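Comparing two gripper controllers in a simulated kitchen

Posted by Bảo Đàm, Jun 2, 2018

These steps compare two finger controllers, Ganeo and Jomik, on the same arm model before either goes onto hardware. You need a working Cultus install and the kitchen asset pack. Zodwa Buthelezi's notes from January cover the install.

Step 1. Load the kitchen and place the arm base in front of the counter. Leave the base position unchanged for the whole comparison.

Step 2. Set the control rate to 300 Hz and the physics rate to 600 Hz. If the two are equal, Ganeo's contact estimate lags and the fingers oscillate on closing.

Step 3. Select the Ganeo controller. Set the closing force to the same value you will use for Jomik. The two programs label this field differently: Ganeo calls it grip_limit, Jomik calls it f_max.

Step 4. Open the fingers fully, then move the hand to the start pose, low over the rear of the countertop. Check that the fingertips clear the surface. Colour the contact markers red in the viewer so that a touch shows up at once.
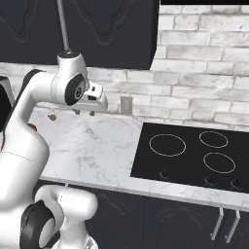 Start pose: fingers open above the back of the counter, cooktop to the right.

Step 5. Save the joint values as a named pose. Do not re-enter them by hand for the second controller, as rounding will shift the fingertips.

Step 6. Run the grasp sequence and export the log. Reset, switch to Jomik, recall the pose and repeat.

Step 7. Plot finger position and commanded force on one time axis. Compare settling time first, then overshoot. Jacobus Cele's plotting script reads both log formats, but expects metres, and Jomik writes millimetres by default.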